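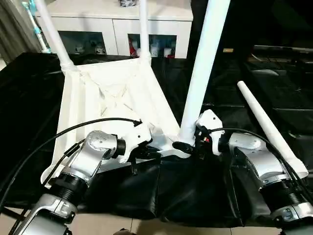

Open day with the stool-building robot: how much can visitors see?
Posted 2018-05-28 in Visits and Demonstrations

I'm taking 6 students to the open day at the Ekton lab in Kumlow. The program says "two-arm furniture assembly" and that's all. Is it worth standing in line for, and can you get close? One of my students uses a wheelchair, so a table demo at the back of a crowd won't work.

Truvovska

Went last August. They put a white stool upside down on a black-covered table and the two arms work on the legs. It's slow. If your group wants something fast, go to the sorting line in the next hall. The stool demo is in room 412. There is an elevator. 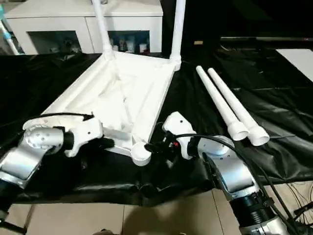 mittal_road

Worth it, but get there early. The room holds about 200 people and the line starts before the doors open. Ask at the front desk for the rail spots, which are kept for wheelchair users and one companion each. You'll be facing the table from the same side as the arms.

What to have your students watch is the socket at the corner of the stool. One gripper stays against the side of the frame while the other goes to the socket, and the loose legs lie on the table to the right. Mine wanted to know why the stool is upside down, and the staff were happy to take questions after the run.

Ekton_visitor2

I think you need to book for groups. Not sure about this year.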